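림햄 필름 데이즈

림햄 필름 데이즈는 해안 도시 림햄에서 해마다 12월에 열리는 작은 영화 행사예요. 이름만 들으면 영화제 같지만 경쟁 부문도 심사위원도 없고, 개봉을 앞둔 영화의 배우와 제작진이 내려와서 관객을 만나는 홍보 주간에 가깝습니다. 저는 이 항목을 처음 만든 사람이고 행사에도 꽤 자주 갔던 터라 글이 좀 수다스러울 수 있어요. 딱딱한 표가 필요한 분은 연표 항목을 따로 봐 주세요(거긴 제가 안 썼습니다).

이름과 표기

팬들 사이에서는 그냥 "림데"라고 줄여 부릅니다. 초창기 포스터에는 "림햄 시사 주간"이라고 찍혀 있었는데, 시사라는 말 때문에 뉴스 행사인 줄 알고 온 분들이 있었다고 해요. 그래서 두 번째 해부터 지금 이름을 씁니다. 영문 표기는 Rimham Film Days이고, 가운데에 점을 넣는 표기는 옛날 티켓에만 남아 있어요. 저는 그 티켓을 아직 갖고 있습니다, 자랑 맞아요!

역사

시작은 아주 소박했어요. 배급사 애드버그가 가을에 개봉하려던 멜로 영화 한 편이 연말로 밀리면서, 이미 잡아 둔 극장을 어떻게든 써야 하는 처지가 됐거든요. 그래서 주연 배우 두 사람을 불러 무대 인사를 하고, 남는 시간에는 미술팀이 가져온 의상을 로비에 걸어 놓았습니다. 그게 첫 회예요. 당시 극장 좌석은 180석이었고, 둘째 날 저녁 회차는 계단에 앉겠다는 사람까지 나와서 직원들이 돌려보내느라 애를 먹었다고 합니다.

그다음 해부터는 제작사 예가 합류했습니다. 예는 주로 코미디와 가족물을 만드는 곳이라 분위기가 확 달라졌어요. 무대 인사가 거의 만담이 됐고, 배우들이 관객 사이로 내려와 사진을 찍어 주는 관행도 이때 생겼습니다. 저는 이 시절이 제일 좋았어요. 마이크가 자꾸 끊겨서 배우들이 육성으로 대사를 읊었는데, 맨 뒷줄까지 다 들리더라고요.

이후 웨블로가 중계를 맡으면서 규모가 커졌습니다. 웨블로는 원래 예능 클립을 올리던 온라인 채널인데, 무대 인사를 통째로 생중계하자고 먼저 제안했다고 해요. 현장에 못 오는 팬들한테는 정말 고마운 일이었지만 부작용도 있었습니다. 배우들이 카메라를 의식하면서 농담이 얌전해졌달까요. 이건 순전히 제 느낌이니까 출처 달라고 하지 마세요.

행사 구성

행사는 크게 무대 인사, 공개 대담, 의상 전시로 나뉩니다. 해에 따라 야외 상영이 붙기도 하는데, 12월 바닷가에서 야외 상영이라니 누가 낸 생각인지 모르겠어요. 담요를 나눠 주긴 합니다. 얇아요.

무대 인사는 상영 직전이나 직후에 이루어집니다. 상영 전 인사는 짧고, 줄거리를 건드리면 안 되니까 배우들이 날씨랑 음식 얘기만 하다 들어가요. 제대로 된 이야기를 듣고 싶으면 상영 후 회차를 노려야 합니다. 결말에 대해 마음껏 물어볼 수 있고, 편집에서 잘려 나간 장면 얘기도 종종 나오거든요. 제가 들은 것 중에 최고는 비 오는 장면을 찍다가 진짜 비가 오는 바람에 촬영을 접었다는 얘기였어요. 진짜 비는 화면에 잘 안 잡힌대요. 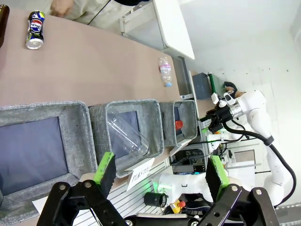

공개 대담은 한 편당 90분으로 잡혀 있습니다. 앞부분은 사회자가 진행하고 나머지는 객석 질문으로 채우는데, 질문지를 미리 걷는 방식이라 현장에서 손을 들어도 소용이 없어요. 처음 가는 분들이 이걸 몰라서 많이들 속상해합니다. 질문지는 로비 안쪽 상자에 넣으면 되고, 글씨는 제발 크게 써 주세요. 사회자가 못 읽어서 넘어간 질문이 매년 있습니다(제 것도 그렇게 넘어갔어요).

대담에 나오는 사람은 대체로 주연과 감독이지만, 조연이나 음악 담당이 나오는 회차도 있습니다. 표가 훨씬 쉽게 구해지는데 내용은 오히려 알차요. 주연들은 홍보 일정을 몇 주째 돌고 온 상태라 답이 거의 정해져 있거든요. 어느 인터뷰에서 읽은 문장이 그대로 나올 때가 많습니다. 반면에 음악 담당은 그런 자리가 처음이라 별 얘기를 다 해 줘요. 한번은 주제곡의 첫 번째 버전을 피아노로 쳐 줬는데, 완성곡이랑 전혀 달라서 객석이 술렁였습니다.

의상 전시

의상 전시는 로비와 2층 복도에서 합니다. 배우가 영화에서 입은 옷을 그대로 가져오는 게 원칙이지만, 재촬영 일정이 남아 있으면 같은 본으로 만든 여벌이 옵니다. 안내판 구석에 작게 적혀 있으니까 신경 쓰이는 분은 확인해 보세요. 저는 여벌도 좋아해요. 바느질을 바로 앞에서 볼 기회가 흔치 않잖아요.

홍보 일정에서 배우들이 입는 옷, 그러니까 레드카펫이나 기자 간담회 의상은 전시 대상이 아닙니다. 협찬 의상이라 바로 돌려줘야 한다고 들었어요. 팬 입장에서는 그쪽이 더 궁금할 때도 있는데 좀 아쉽죠. 대신 웨블로가 출연자별로 행사 의상을 모아서 올리고, 댓글에서 소매가 어떻다 구두가 어떻다 하는 토론이 한참 이어집니다. 읽다 보면 새벽이에요.

표 구하기

예매는 극장 누리집에서 오전 10시에 열립니다. 한 사람이 회차당 2장까지 살 수 있고, 무대 인사 회차와 일반 상영 회차의 값이 같아요. 그래서 인기 배우가 오는 회차는 순식간에 사라집니다. 취소표는 밤늦게 조금씩 풀리는 편이고, 저는 거의 매번 취소표로 들어갔습니다. 현장 판매분도 있긴 한데 줄이 극장 모퉁이를 돌아 빵집 앞까지 가요. 빵집 입장에서는 대목이겠네요.

자리는 앞줄이 무조건 좋은 건 아닙니다. 이 극장은 무대가 높아서 맨 앞줄에 앉으면 배우 신발만 실컷 보다 오게 돼요. 가운데 통로 바로 뒤가 제일 낫고, 예전처럼 배우가 객석으로 내려오는 회차라면 통로 쪽 끝자리도 노려볼 만합니다.

관람 예절과 촬영 규정

상영 중 촬영은 당연히 금지고, 무대 인사 때는 플래시만 끄면 찍어도 됩니다. 대담은 회차마다 규정이 달라서 입장할 때 안내를 들어야 해요. 선물은 배우에게 직접 건넬 수 없고 접수대에 맡기게 되어 있습니다. 편지는 받아 주지만 음식은 안 받아요. 예전에 누가 케이크를 들고 왔다가 본인이 다 먹고 갔다는 얘기가 전해지는데, 확인된 바는 없습니다.

평가

영화 잡지 쪽 반응은 갈립니다. 홍보 행사에 영화제 비슷한 이름을 붙였다는 비판이 초기부터 있었고, 애드버그와 예의 작품이 대부분을 차지한다는 지적도 계속 나와요. 맞는 말이라고 생각합니다. 독립 영화가 들어온 해가 있긴 했는데 상영 시간이 죄다 아침이었어요. 다음 해에는 그마저 빠졌고요.

그래도 지역 관객한테는 의미가 큽니다. 림햄에는 영화관이 하나뿐이고, 배우들이 홍보를 돌 때 이쪽까지 내려오는 일은 원래 없었어요. 오랜만에 복귀하는 배우가 첫 공식 일정으로 이 행사를 고른 적도 있는데, 그때 객석에서 나온 박수 소리는 지금 생각해도 찡합니다. 대형 시사회에서 했으면 기사는 더 많이 났겠지만 저는 그 자리에 못 있었겠죠.

여담

행사 기간에는 극장 매점이 영화 제목을 딴 음료를 파는데, 맛은 해마다 똑같고 이름만 바뀝니다. 로비 시계는 몇 년째 조금 빠르니까 그걸 보고 뛰지 마세요. 그리고 마지막 날 저녁 회차가 끝나면 포스터를 떼어 나눠 주는데, 공지에는 없고 그냥 남아 있는 사람한테 줍니다. 둘둘 말 고무줄은 각자 챙겨 가야 해요.

같이 보기

애드버그 배급 작품 목록
예 (제작사)
웨블로 생중계 편성
림햄의 문화 행사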